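Open Afternoon at the Zidis Lab: Frequently Asked Questions

When is it?
In May, from 2 p.m. until 5. Come in by the side door on the parking lot.

Do I have to sign up?
Only for the hands-on table. We have 20 places there. The rest of the lab is open to anyone who walks in.

What happens at the hands-on table?
You hold a gripper in each hand and work with small colored dots on a white tabletop. Gizella Pálfi shows each visitor how the fingers open and close – it takes a minute to get used to. The printed markers on the grippers let our software follow where your hands go. 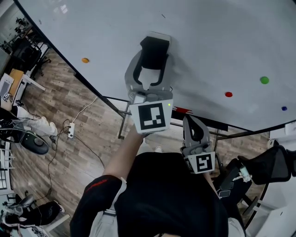
Kornél Juhász wrote to us after the last open day that the grippers got heavy after a while and he would have liked a break halfway through. Turns are now shorter, and you can stop whenever you want.

Will I see a robot move by itself?
Yes. Benedek Hajdu runs a demonstration in the next room at 3 and again at 4.

Can children take part?
Children can watch at any age. Visitors under 17 need an adult with them at the table.

Is there parking?
Yes, behind the building – it is free all afternoon.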